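Keeping the Heat Even: Efe Abubakar on Small-Batch Kiln Schedules

October 8, 2020

Efe Abubakar has run the firing room at Corklow for two years. The pottery makes floor tile and a line of plain stoneware, and its older kiln, a Besnard front-loader, handles most of the tile. We spoke by phone while a load was cooling.

The first subject was cracking. Corklow lost 70 tiles out of a run of 770 in July, nearly all with a hairline running in from one edge. Abubakar puts the fault in the cooling curve.

"Quartz changes volume at 573 Celsius," Abubakar said. "A flat tile passes through that point unevenly if the shelf is still holding heat under it. The edges go first, the middle follows, and you get tension between them."

The revised schedule slows the drop on both sides of the change and holds the door shut until the load is well down. Tiles now stand on edge in setters, with a gap between each one. Abubakar also moved the control thermocouple from the back wall to the center of the load.

"The wall was telling me about the wall. I had a good record of the wrong thing."

Witness cones still go on every shelf. Abubakar logs the results by hand and compares them with the controller printout at the end of each week.

The clay is a buff body from Werkach, supplied in bags and mixed on site. Abubakar tests each delivery for shrinkage with marked bars, dried and fired alongside the regular work. "If a bar comes out short, I want to know before I cut a whole order to size."

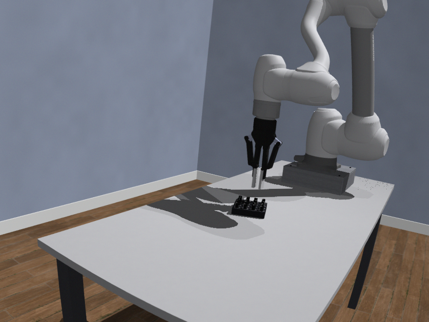
Simulated robot arm with a two-finger gripper over a white tabletop.

Asked about glaze, Abubakar was brief. Corklow uses a single matte white on the tile, called Putik, sieved twice and applied by dipping. Thickness is checked with a needle on one tile per board.

The next job is the kiln's lower elements, which have started to sag in their grooves. Abubakar has ordered a full set and plans to replace them together. "Mixed ages draw different current. Then I'm back to chasing a cold shelf."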